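Diklow Women's Soccer Club
Board meeting, December
Minutes

Present: Mirjam Wyss (chair), Fabian Camenzind, Theresia Mayrhofer, Trinidad Farías
By phone: Yulan Liao (from item 3)
Minutes taken by: Theresia Mayrhofer

The meeting opened at 6:35 p.m. in the upstairs room at Huamán Field.

1. Minutes of the last meeting

Approved with one correction. Under item 5, the goalkeeper clinic was listed as free for club members. It is free for registered players only. Family members pay the guest rate.

2. Spring schedule

Trinidad has the draft schedule from the league. We play 16 games, half of them at home. The first home game is against Asaven, with a 2 p.m. kickoff. Three of our away games fall in a row in the middle of the season, and the coaches have asked whether one of them can be swapped.

Trinidad spoke to Asaven, who are willing to trade home dates with us if the league agrees. Fabian was not in favor. He pointed out that the Asaven game is usually our best gate and that moving it to later in the season puts it up against graduation weekend. Mirjam said the players' travel mattered more to her than one gate. After some discussion it was agreed to ask the league about swapping a different fixture first, and to come back to Asaven only if that is refused.

Action: Trinidad to write to the league before the draft closes.

3. Tickets

Yulan joined the call at this point.

Season tickets sold so far: 89. Most are renewals. Yulan said new buyers tend to come in after the schedule is out, so the number is hard to compare with last season, when the schedule came earlier.

The club moved its sales to Trutix in the fall. Complaints have been of two kinds. Some buyers did not get the confirmation email, and the family ticket does not show up on the phone version of the page. Yulan has raised both with Trutix and has an answer on the second one only - they say it is a setting on our side. Fabian asked whether we could sell paper tickets at the gate as well. Yulan would like to keep a small paper stock for the first two home games and then decide.

Agreed. Price at the gate to stay the same as online.

Action: Yulan to correct the family ticket setting and chase Trutix about the emails.

4. Field and locker rooms

The drainage work along the east sideline is finished. Theresia walked it with the parks department and there was still a soft patch near the corner flag. The department will look at it again once the ground has been rolled. Training can go on as normal at the west end.

The showers in the visitors' locker room still run cold after the first few minutes. The landlord's plumber has been out once. Mirjam reminded the board that the league can fine us for this under the facilities rule, and that we had a warning last season. Theresia will ask for a date in writing.

Field lights: the timer now shuts off at 10 p.m. Evening training should be wrapped up by 9:45 so that equipment can be put away with the lights on.

Action: Theresia to get a repair date for the showers.

5. Coaching and squad

Trinidad reported for the coaching staff. Open tryouts drew roughly 40 players. Invitations to preseason training have gone out and replies are due back by the end of the month. Two of last season's starters will not be returning, one for work and one because of a knee injury. The board will send flowers and a card to the second.

The assistant coach's job is still open. There were three applications, of which one did not hold the license the league requires. Mirjam and Trinidad will interview the other two. Fabian asked that the pay be settled before the interviews this time. Agreed to offer the same stipend as last season, plus mileage for away games.

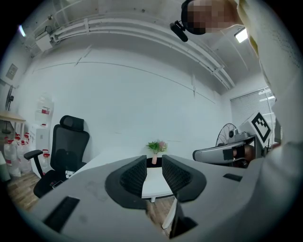 Two gray grippers, the one on the right held by hand.

6. Jerseys

The home jerseys have one more season in them. The away set does not - several numbers are peeling and two shirts are missing. Fabian has a quote for a new away set in dark green. Yulan preferred white, as before, and said the supporters' scarves already match it. Put to a vote: white three, green two. Fabian will ask for the quote to be redone in white with long sleeves for the goalkeepers.

Action: Fabian to bring the new quote to the next meeting.

7. Supporters' bus

A bus for the away game at Asaven was discussed. The company we used last time needs a deposit. Theresia felt we should not pay it until enough seats are spoken for. Yulan will put a sign-up form on the website once the fixture is confirmed under item 2. Under-18s must travel with an adult.

8. Any other business

Trinidad asked for a second key to the ball cage. Approved.

The youth side would like to walk out with the team at the home opener. Agreed, provided parents send in the consent form ahead of time. Mirjam will let the youth coaches know.

The board's own list of phone numbers is out of date. Please send changes to Theresia.

9. Next meeting

Same room, 6:30 p.m., date to be sent by email once the league has replied on the schedule. Fabian cannot do the first week of the month.

The meeting closed at 8:20 p.m.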